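Course Handout 2: Patience in the Christian Life
Adult Formation Course, Histthorpe Parish Center
Prepared by Nantana Thammasiri

Reading before the session: James 5:7–11; Romans 5:1–5; Colossians 3:12–17

1. Purpose of the session

Participants will study patience as it is presented in the New Testament letters and in the later teaching of the Church. The previous session treated prudence as a habit of judgment. Patience belongs to the family of fortitude, and the two handouts should be kept together, as the written reflection at the end of the course draws on both.

By the close of the session participants should be able to explain the two Greek words most often translated as "patience," to state how Thomas Aquinas relates patience to sorrow, and to identify one duty in their own household or work in which the virtue is presently required of them.

2. Terms

The New Testament uses two words that English Bibles often render in the same way.

Hypomone means remaining under a weight. It is used of trials, illness, persecution, and long delay. Paul uses it in Romans 5, where suffering produces endurance, endurance produces character, and character produces hope. Some translations prefer "steadfastness" or "perseverance."

Makrothymia means, quite literally, being long in temper. It is used chiefly of our dealings with other people. It appears in the list of the fruits of the Spirit in Galatians 5 and again in Colossians 3, where it is among the things Christians are told to put on as they would put on clothing. The word is also used of God, who is patient with sinners and delays judgment for their sake (2 Peter 3:9).

A person may have a good measure of one and little of the other. Many who bear serious illness without complaint are short with those who care for them. Others are gentle with every visitor and lose heart at the first setback of their own. Participants are asked to consider which of the two they find harder before the discussion period begins.

3. The teaching of James

James writes to people who are waiting, and some of whom have been cheated of their wages. He gives them the farmer as a model, who waits for the early and the late rain. The farmer has already plowed and sown. His waiting comes after labor and alongside labor, and the passage should not be read as advice to do nothing. In the same chapter James speaks very plainly against the rich who have withheld what they owe. Patience and a just complaint stand side by side in the text.

James then forbids grumbling against one another (5:9). The order is worth noting. Hardship that comes from outside a community is often turned inward, and people who cannot answer those who have wronged them find fault with those nearest to hand.

He closes with the prophets and with Job. Job was not silent. He argued at length, and yet he addressed himself to God throughout. The tradition has always regarded lament as a form of prayer, and around 40 of the psalms may be read in this way.

4. Aquinas on patience and sorrow

Thomas Aquinas treats patience in the Summa Theologiae, in the second part of the second part, question 136. He holds that patience guards the good of reason against sorrow. Sorrow is not itself a fault. The danger lies in a sorrow so heavy that a person lets go of some good which he or she ought to have kept: a promise, a friendship, the habit of prayer.

Two consequences follow. First, patience is not the absence of feeling. Second, it is measured by what is kept. A mother who weeps and still rises to feed the child has been patient in the full sense of the word.

Aquinas also teaches that true patience depends on charity, and so on grace. We bear hard things for the sake of something we love more than our own ease. It follows that a person who wishes to grow in patience should begin by praying for a greater love, and should not rely on effort of will alone.

5. Patience in ordinary duties

The larger part of a Christian life is spent on small and repeated work — meals, laundry, accounts, the care of the very young and the very old. The spiritual writers return to this point often. Thérèse of Lisieux wrote of being splashed with dirty water by a sister at the wash, and of choosing to stay where she was. Brother Lawrence found that he could pray as well in the kitchen as in the chapel.

Such duties test patience because they are never finished. They also train it, as they offer the same occasion again the next day to those who failed in it the day before. The participant is advised to choose one task only, and to offer it each morning by name. 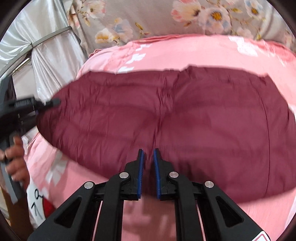 Lamai Nuchit objected, when this section was first taught in February, that advice of this sort falls more heavily on some members of a family than on others. To praise patience in the person who does all the work, she said, can be a way of excusing those who do none of it. She asked that the handout say so.

The objection is a sound one and has been discussed with each group since. Patience is never to be demanded of another person as a means of avoiding one's own duty. Colossians 3 addresses the whole community: all are to bear with one another, and all are to forgive. Where a burden is unfairly divided, charity may require that it be spoken of. Where there is cruelty or danger in a home, participants should seek help at once, and should not regard remaining silent as a virtue.

6. Opposed faults

Impatience is the more familiar fault. It shows itself in anger, in haste, and in giving up good work before it has had time to bear fruit.

The other is a kind of dullness, in which a person no longer minds what is wrong and calls this peace. Gregory the Great warned that some who endure their neighbors outwardly nurse a grudge within. For Gregory, patience must be joined to love of the person who is endured, and without that love it is only a covering for hatred.

7. For discussion

Divide into groups. Samran Kaewsai and Decha Boonyarit will lead the discussion and report briefly to the full session.

Which of the two Greek words describes the harder task for you at present?

In what circumstances has a complaint been an act of faith?

How may a parish show patience toward members who return after a long absence?

8. Practice for the coming week

Read Psalm 40 slowly on each of the next two evenings, and note the phrase that stays with you. Choose the daily task described in section 5. A written response of one page is to be handed to Thongchai Kaewmanee at the parish office before the next session. Responses are read in confidence and returned with comments.

Those who were absent may collect Handout 1 from the same office. The next session will treat gratitude, with Luke 17:11–19 as the principal reading.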